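The Egan Building Newsletter
Around the House

The Long Table Gets Cleared

Those of you who use the ground floor workroom will know the long table by the far wall, or rather you will know the things that were on it. I have lived in this building long enough to remember when the table was delivered, and I can report that it spent about a week as a table. After that it became a shelf with ambitions. This month we got it back, and I have been asked to write up how, partly as a record and partly, I suspect, so that I will stop telling people about it in the elevator.

It began with Gobnait Carroll wanting to cut out a pair of curtains. Curtains need a long flat surface. We own a long flat surface, technically. Gobnait went down at nine in the morning with her fabric and her good scissors and found that the only part of the table available to her was a strip along the front the width of a paperback. She cut the curtains on her bedroom floor in the end and they are, she would like it known, two different lengths.

So she put a note on the door. The note said that anything left on the table by the end of November would be considered a gift to the building. I thought this was fair. I also thought it would do nothing, as we are a building that reads notes the way other people read cereal boxes, and I was right. The last day of the month came and the pile had grown by one fondue set.

Abhishek Malhotra and I joined Gobnait for the clearing itself. Abhishek brought a clipboard. I brought coffee and a bad attitude toward the glue gun, which had welded itself to a jigsaw puzzle sometime in the spring. We had set aside an hour. It took most of the afternoon and a bit of the evening, and there was a stretch in the middle where we had made the pile bigger by spreading it out to look at it, and all three of us stood there wondering whether we could move.

Abhishek's clipboard says 134 items, a number he stands behind. I questioned it at the time because he had counted a box of buttons as one thing and a pair of knitting needles as two, and he told me that the clipboard's decision was final. For the curious, here is some of what was on it.

Eleven tape measures, of which one was being held together by another.

A Jornham desk lamp with no bulb, and in a separate bag, under a separate heap, a bulb that did not fit it.

The instruction booklet for a Skaltport sewing machine. We do not have a Skaltport sewing machine. If you do, and you have been guessing at the bobbin all this time, please come and see me.

A great many picture frames with no pictures in them, and one picture, of a horse, with no frame. We tried them all. The horse did not fit any of them.

Somebody's tax envelope, returned unopened to the relevant mailbox with our compliments.

Paint. So much paint. Small cans with a crust of color at the bottom, saved for touching up walls that were repainted years ago in something else.

The rule we settled on was simple enough. Anything with a name on it went back to the name. Anything useful went into the tall cupboard, which now has shelves labeled in Gobnait's handwriting and, on the lowest one, in mine, for which I apologize. Anything broken that a person on hand was willing to say out loud they would mend this month went home with that person. I went home with a kitchen timer and a stapler. The timer is still ticking toward something. The rest was given away or thrown out, and the fondue set was claimed within the hour by the very resident who had left it there, who said she had always wanted one.

Then came the cleaning, which I had pictured as a quick wipe. There is a kind of dust that forms under craft supplies and it isn't really dust, it's closer to felt. Under that was the glitter. The glitter dates from a children's party upstairs and has by now outlasted two of the families who attended. We went over the top with a damp cloth, then soapy water, then a plastic scraper for the candle wax, then a damp cloth again. Abhishek did the back, where the table meets the wall, with an old toothbrush. He asked me not to make anything of this. I will say only that he was back there for forty minutes and came out looking rested. 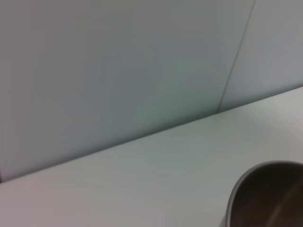 I had honestly forgotten it was white. In my head it was a sort of busy beige. It catches the light now in a way that makes me want to stand up straighter, and for the first few days people kept stopping in the doorway and then going away again without putting anything down, which I count as the real achievement of the season.

It can't last, of course, so we have some arrangements. You may use the table for anything you like for as long as you are standing at it. If you need to leave a project overnight, put it on one of the trays from the cupboard and put your name and apartment number on the tray. Trays can stay for two nights. On the third morning the tray goes on the floor outside your door, and you will find out how many of your neighbors know you are making a papier-mâché owl.

Please do not leave things "for whoever wants them." I have looked into this closely, and whoever wants them doesn't live here. There is a giveaway box by the mailroom that gets emptied every other week. Use that. If your item does not fit in the box, it is furniture, and you should talk to Abhishek, who has views.

Please also use the cutting mat. It's the big one hanging on the side of the cupboard. I know it has a curl at one corner. Put a mug on the corner.

Several of you have asked whether we might now do the same for the bike room. Gobnait says yes. Abhishek has already bought a second clipboard. I'm thinking about it, in the sense that I have stopped answering their messages, but if you have a bicycle in there that you have not ridden since you moved in, you might like to go down and introduce yourself to it before they do.

One last matter. The Devari hand vacuum that we borrowed for the cleaning was left charging on the workroom windowsill and belongs to somebody on the fourth floor, who lent it so quickly and shut the door so firmly that none of us caught which apartment. It has been emptied. It did very well with the felt and less well with the glitter. Knock on my door any evening after six and you can have it back, along with the horse, if you have a frame.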